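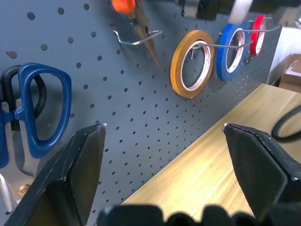 # How Do You Look After a Robot That Puts Tools Away?

Quick one this month, the bus leaves at 2 and I still have to pack the spare fingers.

At the Vekano workshop in Hinby there's a robot with two arms. Its job? Tidying. Pick up a tool, find a hook, hang it. Sounds easy. Try it with salad tongs at home!

Each arm ends in a gripper. That's the robot's hand. Two black fingers, open, close, and that's all it gets. No thumb. No pinky.

## Fingers first

Fingers get scuffed. All that grabbing and bumping. So Gülizar Oral, who runs the cell (a "cell" is just a robot plus the space it works in), looks at the tips every Friday. Little scratches, fine. A bent tip, not fine. Then the power goes OFF, the old finger comes off, the new one goes on. One set has lasted 3,651 grabs so far, and Gülizar is pretty proud of that.

## Then the cables

Cables carry power and messages to the gripper. They have to be long enough for the arm to stretch, but they musn't snag on anything. Gülizar moves each arm slowly, all the way out and back, and watches the loops. 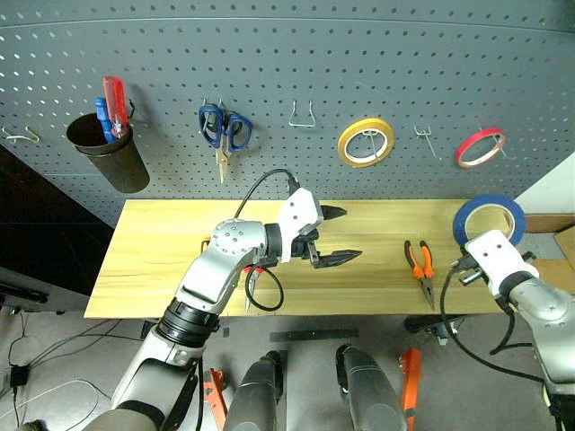

*Two arms, one long table. Tape, scissors and screwdrivers on the board, pliers down on the wood.*

## Then the hooks

A robot can be super fussy about hooks. You or me, if a hook slips sideways a bit, we just look and fix it. The robot might miss the hook and drop the tape. Clunk. So Latrice Strickland checks that every hook is pushed in tight. Easy on a pegboard, the holes are all in rows and you can count along to find the right one.

## Practice time

After all that, slow test. One roll of tape, up on the hook, down again. If it goes OK, faster. Over 2,000 practice runs since January!!

## Try it yourself

Get a ruler, some tape and two clothespins. Hold one pin in each hand and try to hang the tape on the end of the ruler (a friend holds the ruler still). No fingers on teh tape! Then ask your friend to tip the ruler a tiny bit and go again.

Write in and tell us how many drops you got. Harriet Nakamura got 288 but she was doing it on a train.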